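Bruver 平行夹爪 第二版
Vekivel 出品 / 双臂平台末端执行器
货号:511-B

适用:Vekivel 双臂平台,左右腕通用
供电与通信:随腕部接口
状态:可订购,旧版可免费换件

先说大家最关心的事:第一版的“掉电松爪”问题,这一版彻底改掉了!

第一版用户应该还记得那份安全通告。急停按下以后,手臂停得很稳,手指却会自己慢慢张开,夹着的东西就掉了。我们收到的389份运行日志里,有9份出现了同样的现象,其中一次砸坏了用户的地板。当时负责排查的是 Viorica Đorđević,她把日志一份份重放,最后发现毛病出在两处:保持弹簧的预紧力偏小,固件又在断电前多发了一条“回零”指令。单独哪一个都不会出事,凑到一起就松爪。

找到原因的那天整个组都高兴坏了(真的,走廊里都听得见)。接下来就是改弹簧、改固件,再把整套动作搬进 Flimov 仿真环境里反复跑:手臂抬高、手腕偏转、手指全开、半路急停,专挑别扭的姿态来。房间模型用的是住宅布局,有木框窗,也有深色墙面,我们很喜欢在这种环境里测,比空荡荡的测试格子有意思多了。

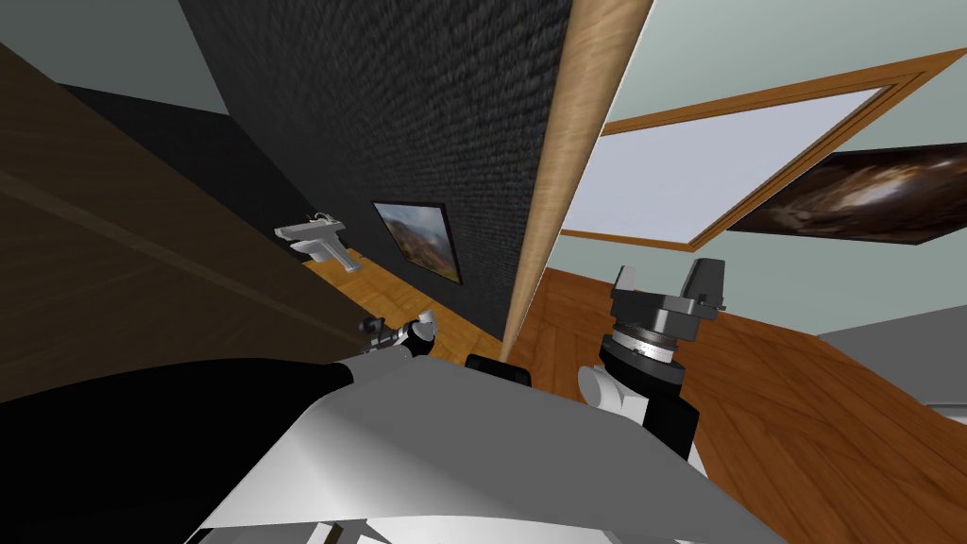
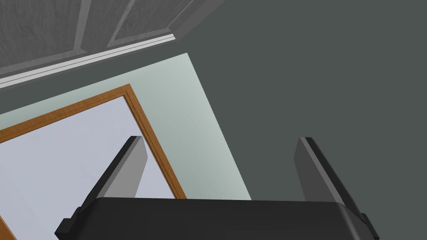

Flimov 仿真画面,室内场景中的平行夹爪

第二版改了什么

保持弹簧:预紧力加大,断电后手指停在原位。
固件:急停流程里的回零指令已删除,恢复供电后要由操作员确认才会动作。
状态提示:夹持中断电会写入日志,代码 E-511,查起来方便多了。
手指:外形和安装孔不变,旧的指垫可以接着用。

还没解决的

手指完全张开时急停,再上电偶尔会报一次位置偏差,重新标定即可清除。Krum Todorova 正在跟这个问题,修好了会放进下一个固件包。另外,保持弹簧只管停在原位,不能当作长时间悬挂重物的锁具,人员请勿站在被夹物体下方。

旧版怎么换

序列号以 H 开头的都是第一版。请先停止夹持作业,断电,取下夹爪,再更换弹簧组件。包里有弹簧2只、螺钉和一张说明卡。换完务必刷新固件,只换弹簧不刷固件,旧的回零指令还在。刷完以后空载做一次急停,看手指有没有移动,有移动就不要投入使用,把日志发给我们。

换件申请请写明序列号和收件地址,由 Jasmina Karagiannis 统一处理。

页面更新:2020年3月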